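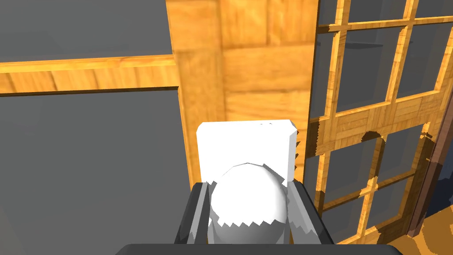 A gripper is the part of your arm that everyone will want to play with, and it's also the part you'll rebuild most often. In Chapter 3 you bolted the Dorden arm to its base and got the joints moving. Now it gets a hand! Before you cut anything, though, you'll try the hand out on screen in Moges, where a bad finger angle costs you nothing and a dropped part never rolls under the bench. Look at how low the white ball sits between the two fingers, with the block standing up behind it. Both are held in one grasp, and a grasp like that is harder to plan than it looks. A ball touches a flat finger at a very small spot. A block gives you a whole face to press on, as long as the finger meets it squarely. Put the two together and the width of one can decide how well you hold the other.

By the end of the chapter you'll have a working gripper with flat fingers, a servo to drive them, and a Fisell board telling the servo when to stop squeezing. The finished hand will lift 300 grams, enough for a full mug of screws (a small mug, anyway), and it'll do that with the arm stretched to its full reach of 700 millimetres. The second number matters more than you might expect. Every gram you add at the wrist has to be carried by the shoulder, so we'll be fussy about weight from the first sketch onward. 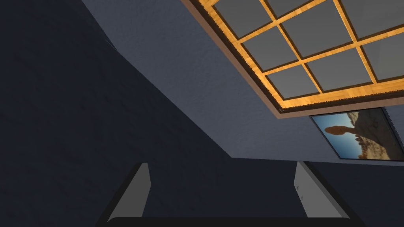

Most of the first builds at the Gorkilden shared workshop were too heavy. People used thick aluminium because it was in the offcuts bin and it felt strong, and then the arm sagged as soon as it reached past the edge of the table. Thinner stock with a folded edge turned out far stiffer than anyone had guessed. We'll use that trick in Section 4.2, and if you don't have a folder you can do it with a vise, two bits of hardwood and some patience.

You'll also meet the camera at the wrist. It looks out past the fingertips, so it swings wherever the wrist swings, and at first that's confusing. Walls lean, corners point the wrong way, and up on the screen is rarely up in the room. Give it an evening. Drive the wrist slowly, one joint at a time, and say out loud which way you think it's turning before you check -- it feels silly, but it works wonders. 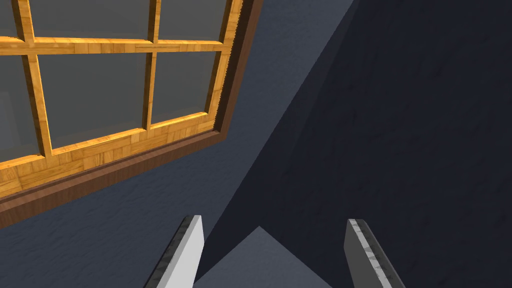

Before You Start

You'll need the finished arm from Chapter 3, a computer with Moges installed, and the finger template from the back of the book. Have a ruler marked in millimetres and a small notebook handy. Leave the servo unplugged until Section 4.4.

Open Moges, load the gripper model and spread the fingers as wide as they'll go. Write down the gap between the tips. Then close them slowly and watch whether both fingers move by the same amount. If one lags behind, check the linkage settings on the second tab -- a flipped sign there is the usual culprit. Save your file under a new name once the fingers match. We'll come back to it when we mark out the metal.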